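Chapter 3
Frames, Pegs and Cable Runs

Before you start. Read the whole chapter once, then come back with a pencil. Most of the trouble at the Saltell workshop comes from people who skip to the exercises.

What you will meet in this chapter -- grooved bar, corner gussets, clear pegs, and white cable that has to get from one end of a bar to the other without snagging. The Gomier frame is our model throughout. Four bars, open middle, a gusset in each inside corner.

Look at the top bar first. Pegs upright, small diamond-shaped connectors between them, one cable arching low over the lot.
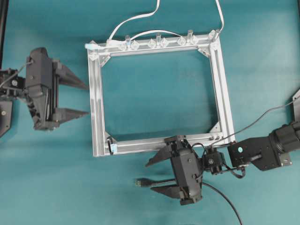
3.1 Why the grooves matter

A plain bar has to be drilled. A grooved bar doesnt -- the fixing slides along until you like where it is, then you tighten it. Handy when the drawing changes. It will.

Gussets next. A joint held by one bolt can turn. Add the triangle and it stays square, or near enough to measure. Check the diagonals, both of them, and write the diference down.

Cables last. Always last. Leave slack at the corner, no tight bends over a peg. More on bend radius in Chapter 13. 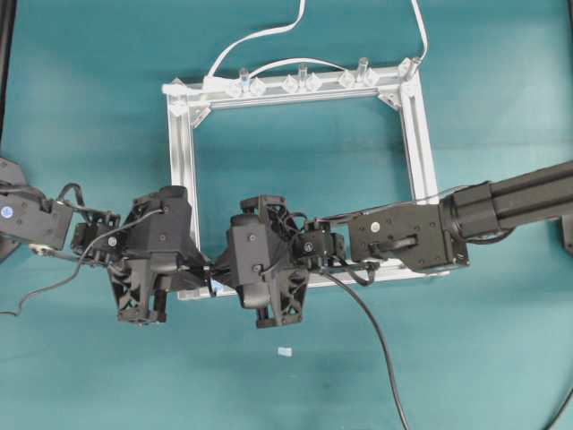 Fig. 3.2 Aluminium frame with clear pegs and white cables along the top bar.

Keep your notes from this section, you'll need them for Exercise 2.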